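December, past 11 at night

Read the new Tretance notice on trade names twice and still can't say who it protects. Any shop using "Aster" on a label has to stop within 100 days or pay 1292 a case. Fine. But 121 shops signed the complaint last spring, and I'd bet most never heard back.

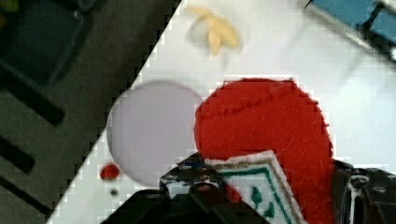 Red felt, white patch, two little green motifs.

Gukonar says its own mark is safe – says so in bold, which makes me doubt it. Carhuamaca tried the same kind of ban and dropped it after 2 inspections. I expect a quiet extension by spring. Must look up the old filing fee. Rain again, and the kitchen drain is slow.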